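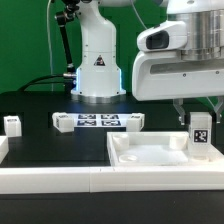

Parallel gripper keeps tipping tagged blocks in a tray, change fingers or change gripper?

Posted by storavach_bench

I'm trying out grippers for a small pick and place cell and could use a second opinion. The job is to lift white blocks with fiducial tags and stand them in a shallow tray. With the fingers open on either side of a cube there isn't much room left near the tray wall, and that is where I get most of my trouble. I have tried the stock Galtier fingers and a longer set from Dinsa. Out of 1721 logged picks, almost all the bad ones were within 13 mm of a wall. The block gets nudged, leans, and the next pose estimate is off.

Tagged cubes by the mat are fine with either set. Taller blocks standing close together are the worst. 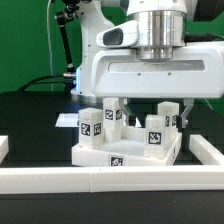 Gripper down among the blocks, tags on the sides.

Controller is the standard one and speed is already turned down. Is it worth paying for a different gripper, or should I keep working on the fingers?

bundumham_shop

Keep the gripper. Parallel jaws are fine for blocks. What you want is a thinner finger on the wall side, and it doesn't have to match the other one. I run one plain metal plate and one finger with a rubber tip. The plate goes down next to the wall and the rubber does the holding. Check the closed center position after you swap, because with unequal fingers it moves and your grasp offset will be wrong until you fix it.

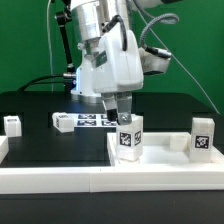

Also grab tall blocks near the top if they are light. It keeps the fingers away from the tray floor and you can come straight down. If a block swings when you lift it, go lower in 3 mm steps until it stops.

pick_n_pause

Could be the camera. Mine was off after I bumped the mount. Redo the calibration first.

storavach_bench

Recalibrated this afternoon, small change, still tips near the wall. I'll cut down one Dinsa finger and run the same set of picks again before I order anything. Does the rubber leave marks on your tags?

bundumham_shop

A little, after a few weeks. I wipe them with a damp cloth.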